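Sorting loose fasteners on a table

Mixed bolts, screws and washers are best sorted on a plain white surface. Thin washers show up poorly on bare wood and vanish on a patterned cloth. Tip out a small handful at a time; 30 pieces is plenty.

Stand bolts on their heads where the head is flat enough. The thread is then easy to inspect and the bolt will not roll.

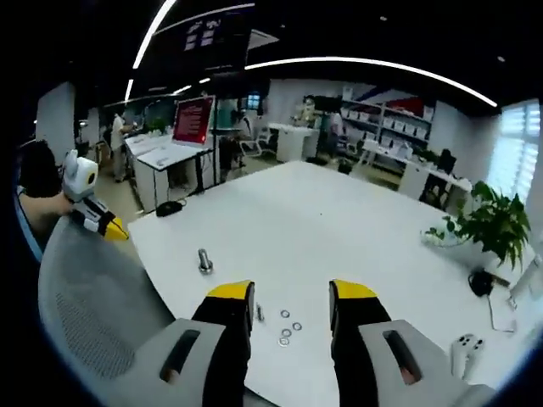 Lay washers flat and apart. Stacked washers of nearly equal bore pass for one size until they are needed. Short screws go last, as they roll furthest – keep them well in from the edge.

Posts and other short cylindrical parts should be set upright on their base. A part that leans has a burr or grit underneath. Wipe it, then check again.

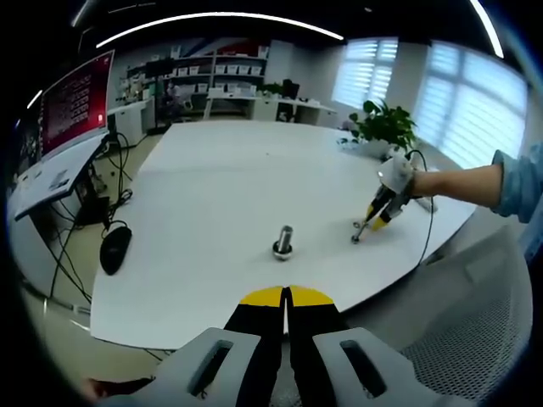 Short metal post standing on its round base.

Rings with a dark rim and a lighter centre are kept apart from plain washers. Do not assume they are interchangeable – measure both the bore and the thickness. Behrouz Mahmoudi keeps each bolt beside its own washers until the whole set is bagged, and writes the thread size on the bag in pencil.

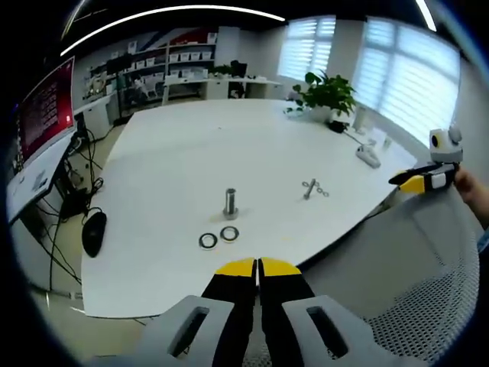 Storage

Use shallow trays with lids. Label the end, not the lid, as lids get swapped. Oil plain steel parts lightly before putting them away.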